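Metal bins for kid bath + sink stuff, anyone regret it?

Workbench & Home Storage > Bins, Boxes, Baskets
Thread started 11/01/2024

tubsandlids
ok quick one, typing this on lunch. We have way too much small plastic junk. Bottle brushes, bath toys, toy blocks, the shape cutters for play dough, all of it lives in one fabric cube and the cube smells like a pond. Want to swap to open gray metal bins, two of them, side by side on the low table by the laundry sink. No lids. Anyone done this and hated it?

mrs_halloran
Did it. Didn't hate it. Loud though. Everything a kid drops in there goes CLANG. Put a dish towel in the bottom for the first week, then stopped caring.

Kaja Pärn
We run a toy lending shelf out of a hallway so I have opinions. Metal wipes clean, great. Metal also gets a rust line wherever the coating is chipped and somebody puts a dripping brush on it. Check the corners before you buy. Mine were Skollix, bought in October, two of them already went orange at the seam.

tubsandlids
ugh. seam inside or outside?

Kaja Pärn
Inside. Bottom corner. Where the water sits.

dented_ladle
Everyone overbuys metal. Plastic tub from the grocery store, drill 10 holes in it, done. It drains, it doesnt rust, it doesnt wake the baby. I don't get the metal thing at all, sorry.

mrs_halloran
Plastic goes slimy.

dented_ladle
Not if it has holes in it. Thats what the holes are for

Arūnas Kazlauskienė
Both of you are half right. Plastic with holes needs a tray under it, and then the tray goes slimy. Been there. I use metal for dry things and a wire rack for anything that has been in water. Brushes never go in the bin until next day.

tubsandlids
next day is not happening in this house but ok

Kaja Pärn
Size matters more than what its made of, imo. If the bin is deep, small stuff goes to the bottom and then you get the whole arm in there up to the elbow looking for one block. Leave it mostly empty. I know that sounds dumb when you're trying to store things. Few things per bin, long ones laid flat, small ones to the back. Then you see everything when you look down. Ours right now, orange-red block at the back, green wavy thing, blue brush up front, second bin right behind it: 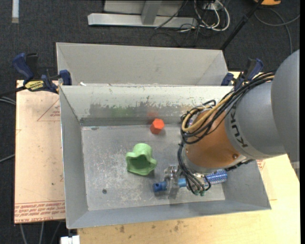
What should go in an open bin and what should stay out of it?
Chunky things you can pick up without looking hard, like brushes with a proper handle, blocks, bigger molds. Beads, puzzle pieces and anything under thumb size want a jar with a lid.

tubsandlids
ok that's way fewer things than I had in mind lol. I was thinking like 40 per bin

dented_ladle
So where does the rest go? Genuine question. If I put three things in a bin I need a warehouse

Kaja Pärn
Rotation. We have 126 pieces on the list and most of them are in a closet at any given time. Kids don't miss them. Swap on Sunday, takes 10 minutes.

dented_ladle
That's a lending shelf tho. I have a bathroom.

Kaja Pärn
Then own less stuff :)

dented_ladle
there it is

mrs_halloran
Play nice. I have a bathroom too, I do a half version. One bin is "this week", the other is everything else and it's a mess and I've made peace with it. Works fine.

sockdrawer_pete
Whats the green thing? My daughter wants one, she looked over my shoulder

Kaja Pärn
No idea what it was sold as. Came in a donation bag. Somebody's kid calls it the flower, somebody else says jellyfish. Tracks fine in play dough though, the wavy edge leaves a nice print.

sockdrawer_pete
jellyfish it is

Arūnas Kazlauskienė
A word about brushes because the first post had bottle brushes mixed in with toys. Don't. Brushes used for milk bottles get their own spot, hung up, bristles down. Toy brush, paint brush, dog brush, do what you want. But if a kid can grab the bottle brush out of the toy bin it will be in the toilet by dinner

tubsandlids
...it has been in the toilet

Arūnas Kazlauskienė
Of course it has.

mrs_halloran
If the handle has a hole in the end it can go on a hook. Cup hook, screw it in under the shelf, couple of bucks. Mine have hung there two years. One hook per brush or they tangle.

dented_ladle
Finally something I agree with. Hooks > bins for anything with a handle. Adhesive hooks fall off in a steamy bathroom btw, get the screw kind

Kaja Pärn
Disagree a little. Hooks are fine for grownups. A four year old will not put a thing back on a hook. Will drop it in an open bin tho, every time, cause its fun and it makes the noise.

dented_ladle
the noise again. that's a selling point now?

Kaja Pärn
For them yes

tubsandlids
ok so leaning: two metal bins, dry stuff only, brushes on a hook, bottle brush up high. What about the table under them? It's light wood, not sealed as far as I know. Worried about scratches + rings

Arūnas Kazlauskienė
Felt dots on the bottom corners. Or a strip of shelf liner, the bumpy kind, cut it 2 inches shorter than the bin so you don't see it. I used Dolix liner, holds ok. Don't slide the bins, lift them. Kids will slide them. So, liner.

sockdrawer_pete
Liner traps water underneath fyi. Pulled mine up after a summer and there was a dark rectangle in the wood. Felt dots are better

Arūnas Kazlauskienė
Felt soaks it up and then holds it in one place. Same problem, smaller spots

sockdrawer_pete
smaller spots sounds like a win to me

mrs_halloran
Cork. Next.

tubsandlids
cork ok. And do you push the bins together or leave a gap? Mine would be one behind the other, table is narrow

mrs_halloran
Gap. Little stuff gets wedged in the crack if they touch. Crumbs, paper, doll shoe.

Kaja Pärn
I push them right up against each other. With a gap they wander all over the table and one ends up hanging off the edge. Yes paper bits land along the join, you wipe it. Two seconds.

dented_ladle
One thing nobody mentioned, sharp rims. Cheap metal bins have a raw edge. Run a finger (carefully!!) all the way round in the store. If it catches, put it back. My nephew got a nice slice off a Rudska one, the tall kind, no rolled lip.

Arūnas Kazlauskienė
Seconding. Rolled edge or nothing. You can get the rubber trim that pushes on, like for car doors, but by the time you buy that you could've bought the better bin

tubsandlids
did not even think of that. ok adding to list. How do you all clean them? Vinegar?

Kaja Pärn
Warm water, dish soap, dry with a towel right away. No vinegar on galvanized, it goes dull and blotchy. Ask me how I know

mrs_halloran
I use vinegar on mine, looks the same as ever. Mine are painted maybe? Who knows

Kaja Pärn
Painted or powder coat you're prob fine. Bare zinc no.

sockdrawer_pete
Labels? We tried picture labels and they got peeled in a day

dented_ladle
Skip labels if its an open bin. You can see what's in it

Arūnas Kazlauskienė
Labels help the other adults in the house more than the kids. Paint marker on the short end, one word. Comes off with rubbing alcohol when you change your mind.

tubsandlids
Update — went by Rahimi on the way home, they had gray ones with a rolled edge, checked the corners, no chips. Got two. Plus cork pads and 3 screw hooks. Fabric cube is in the trash. Husband already asked why the bins are so loud

mrs_halloran
Dish towel!!

dented_ladle
plastic doesn't do that. just saying

tubsandlids
putting the towel in now. will report back on rust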